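The Planner Has Opinions

A week inside the software that decides where a robot's elbow goes

June 26, 2020

I had been at the desk for all of ten minutes when the arm on my screen decided to go the long way. I'd asked it for a small move, a few inches, the kind of thing you or I would do while thinking about lunch. It swung its elbow up and over like somebody trying to get a sweater off in a phone booth. I said a word I won't repeat and the engineer next to me didn't even look up. "Joint limit," she said, and went back to her typing.

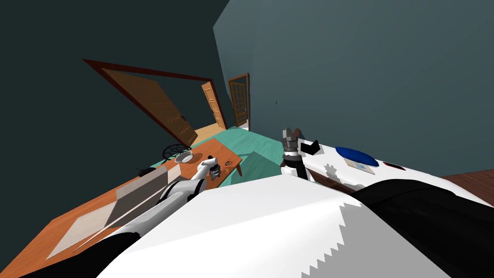
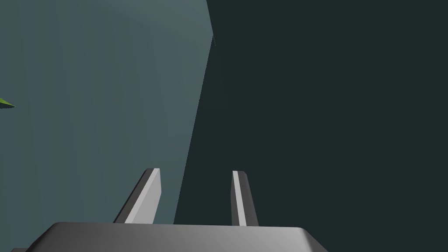
Two views from the same simulated home: one takes in both arms and the long wooden table, the other looks along a pair of open gripper fingers.

Bosus told me on my first morning that the arm is the easy part to love and the planner is the part you end up arguing with, and that I should save my complaints for the planner because it keeps a log. I took the advice to heart. By the end of the week I had a very long list of complaints and a pretty good idea of how to read the log!

So, the planner. It's called Jalto, and it's the piece of software that sits between "I want the gripper over there" and the motors (simulated motors, in my case, thank goodness). You give it a start and a goal. It goes off and tries to find a string of joint positions that gets you from one to the other without putting a forearm through a wall. There are a lot of joints and a lot of walls, so it can't check everything. What it does is toss out guesses, keep the ones that don't hit anything, and try to connect them up like a kid's dot-to-dot. When the dots reach the goal, you've got a path. It's usually an ugly path. A second step goes over it and shaves off the silly bits.

I was given 40 milliseconds as the budget for a first answer. That sounded stingy to me, and I asked if we could just let it think longer. You can! I did. I bumped it way up and my paths got lovely, long smooth sweeps I was very proud of, and then the rest of the system started tripping over itself waiting for them. The camera side had moved on, the picture of the room was stale, and my beautiful path was an answer to a question from a while ago. I put the number back where I found it.

What surprised me most was how much of the job is about the room. The planner doesn't know what a table is. It knows there's a bunch of space it isn't allowed to be in, and somebody has to tell it which space. In simulation you can cheat, because the simulator knows exactly where everything stands and will hand it over if you ask nicely. The team turns that off for most runs. They make the perception code work it out from the rendered camera views, same as it would have to in a real kitchen, and then they compare its guess to the true answer afterward. I loved this. It's like being able to peek at the back of the math book, but only once you've shown your work.

Its guesses can be pretty strange. Plain walls are hard for it, and so is anything thin. A wire shape turns into a solid lump, or into nothing at all. A hand's own fingers, seen up close, can end up on the map as an obstacle, and then the planner politely refuses to move because it believes it's about to crash into itself. There's a filter for that. It takes the known shape of the arm, works out where each piece should be at that moment, and rubs those parts out of the map. If the timing is off by even a hair, a ghost finger gets left behind. I spent most of an afternoon chasing a ghost finger. I'd like that afternoon back.

Then there's the overnight run. There are 308 saved situations in the test set, and every change anyone makes to the code gets thrown at all of them while people sleep. In the morning there's a page with green rows and red rows, and everybody gets coffee and stares at it. The team is only five people, so there's no hiding if the red rows are yours. On my third morning two of them were mine. I had "tidied" a margin, the bit of padding the planner keeps around things so it doesn't scrape by too close, and I'd made it a little bigger because bigger seemed safer. Well, sure, it was safer. It was so safe that the gripper wasn't allowed near a cup anymore, which is a problem if your job is picking up cups.

The fix is a neat one, and I wish I'd thought of it. The padding shrinks as the hand gets close to whatever it's supposed to grab, and only for that one thing. Everything else on the table keeps its full bubble. There's a little file called Jeter (I asked why, and I got a shrug) where you write down who's allowed to touch what, and for how long. Left fingers may touch cup. Left forearm may not. Cup may touch table until it's lifted, and then it may not. It reads like the rules for a very strict birthday party.

Two arms make all of this worse, of course. You can plan them together, which is slow, or plan one and make the other work around it, which is quick and a bit unfair. Jalto does the quick one by default. Whichever arm goes second gets the leftovers, and some mornings the leftovers are no good and it just sits there. There's a switch to swap the order and try again. I flipped that switch so often I asked for a keyboard shortcut, and they gave me one, and I felt like I'd been handed a key to the building.

Back to my sweater-in-a-phone-booth move. I did finally go look at it, with the log open on one side and the replay crawling along on the other. The short way was there the whole time, but one wrist joint was already close to the end of its travel, and the short way needed it to go a touch further than it could. So the planner had unwound the whole arm and come at it fresh. Once I'd seen the numbers I couldn't be mad at it. We added a small cost for starting a move with a joint that close to its stop, so that the move before would leave it in a better spot. I say we. I typed it and someone else told me what to type.

It went into the overnight run under the name Dhillon, after the branch I'd been given to play in, and I set an alarm so I could see the page before anybody else got there. Three rows had changed color. One of them was red, and I already had a fair idea it was the wrist again.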